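Hiko sweep set

Hi! I'm Nisha, and I put this set together with Girish Maurya at Gakmont. It has 1,299 two-arm episodes of brush, dustpan and trash bin work, and we used it to test whether a policy trained with random start poses copes better when the bin gets moved (it does, though the dustpan grasp is still our weak spot!).

We taped the paper into a grid so we could call out a start cell and reset fast. Brush and dustpan start next to each other, and the bin gets a cell of its own.
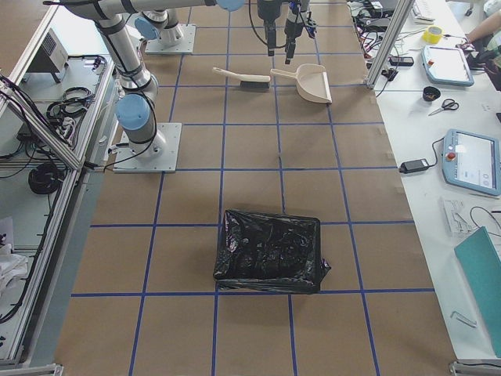
What's in the folders

train has most of it, and held_out has 15 bin positions the policy never saw. Please don't mix them, I did that once and lost a whole week of November.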